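23 March 2026

Pepper and plate day on the Dakorby table. Writing this up before I eat, because last time I waited until evening and half of it had gone out of my head.

The plan was to get through the two short tasks in the Bisura set that we keep pushing back: pepper onto plate, and pepper off plate onto the pad. Same props, same table, same arm, just run in both directions. I like doing them as a pair since the end of one is pretty much the start of the other and you don't have to reset the whole table every time (you still have to nudge things, more on that below).

Count first, so I can find it later. We were at 2,436 usable episodes across all the tabletop tasks when I sat down. I'm leaving today's out of the total until I've gone through the recordings properly. I did throw out 13 on the spot, mostly me starting to move before the recorder was running, which is a dumb habit and I know it.

Morning setup was quick. Booted the arm, homed the hand, opened and closed the fingers a few times to check that the glove mapping hadn't drifted. The thumb was a touch lazy on the first couple of closes, then fine after I redid the calibration pose. If you're on the rig tomorrow, do the calibration pose twice. It takes no time at all and the second one always sticks better for me, don't ask me why.

I'm starting every episode from the same parked pose now: hand up, fingers open, off to the left and clear of the pad. The older recordings have the hand starting all over the place and I think we're paying for it, because the policy does this little wander at the beginning like it's trying to remember where it parked.
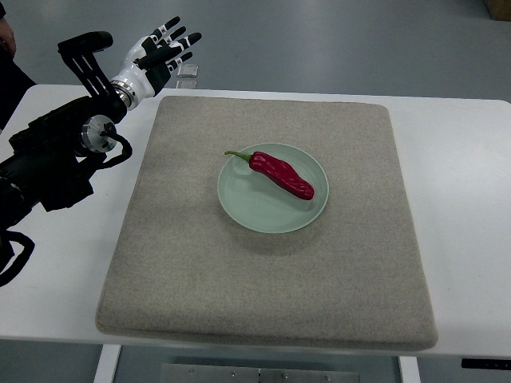 The stem is the part I keep going back and forth on. If you grab near the stem end, the pepper swings around when you lift and you have to wait for it to settle. If you grab the fat part of the body, you get a nice solid pinch but the fingers cover most of it, and the head camera loses sight of the thing you're holding. I ended up doing mostly body grasps with a few stem-end ones mixed in on purpose. I'd rather the model sees both than learns that peppers only get picked up one way. I tagged the stem-end ones in the notes field as "stem" so we can pull them out if that turns out to be a mistake.

Off-plate is harder than on-plate, for me anyway! The rim gets in the way of the lower fingers. Coming in flat, I kept bumping the plate and pushing it across the felt. Coming in steeper worked much better: tip the wrist, bring the thumb and index down first, let the other fingers stay out of it. I kept several of the bumpy ones as long as the pepper ended up where it should. A learner that has never seen the plate slide isn't going to know what to do when it does.

The felt pad is a big help, by the way. On the bare tabletop the pepper used to roll when a fingertip caught it wrong, and I'd spend half the episode chasing it. The felt holds it. The downside is that it creeps a little over a session, so I stop every so often and square it up with the table. I don't try to get it back to exactly the same spot. A bit of drift in the pad position seems healthy to me, but if Devadiga wants it fixed for their half of the data then somebody needs to tell me and I'll tape some marks down.

Placement: I've been moving the pepper and plate between episodes by feel, and when I scrubbed back through the first batch I could see how bad my "random" is. I like the middle. I really like the middle. Almost everything was within a hand's width of the center, with the pepper pointing more or less the same way. So for the second batch I pulled positions from the little Stidance placement script, which spits out a spot and an angle for each object, and I just did what it told me. It puts things in places I would never pick, a few of them awkward to reach, and I skipped any where the arm would have to fold up on itself. Logged the skips too. 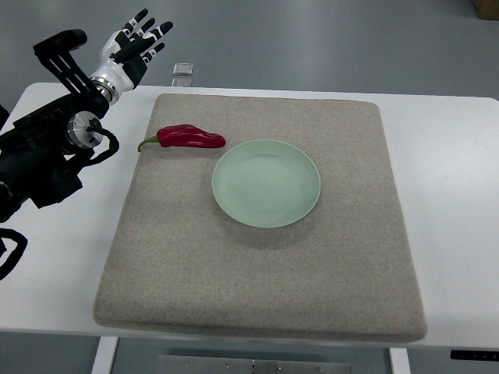
*On-plate start layout: pepper toward the upper left of the pad, plate empty, hand open.*

One thing I want to sort out before we do more of these is what counts as the end of an episode. I've been releasing, backing the hand off, returning to the parked pose and then stopping the recorder. Some of the older files stop right at the release. When you train on both, the model sort of hovers over the plate after letting go, like it's waiting for someone to say well done. I vote we always record the return. It makes each episode a little longer but the files are small, and trimming a tail is easy while inventing one is not.

Speed: I'm getting quicker, and I'm not sure that's good. My later episodes are noticeably snappier than the early ones, with less pause before the pinch. I made myself slow down again after lunch break number one (coffee and a granola bar, hence me being starving now). It'd be worth plotting episode length against time of day for everyone who drives the rig. I bet we all do it.

Cable check: the loop near the elbow had enough slack for every pose I used. I watched it on the long reaches to the right and it never pulled tight. Still, have a look at it when you start up.

To do:

- go through today's recordings and mark keep or toss
- re-tag the old episodes that stop at release (141 of them by my search, could be done in one sitting)
- ask Devadiga about the pad position
- run the placement script for both directions ahead of time so I'm not alt-tabbing between episodes
- second vegetable? The pepper is great but it's one pepper, and I don't want the model thinking food is always red and shiny

Target for this set is 2,912 by the June training run. Looks doable if we can get a few more mornings like this one. Rig is parked and powered down, glove is on the charger, props are back in the tray.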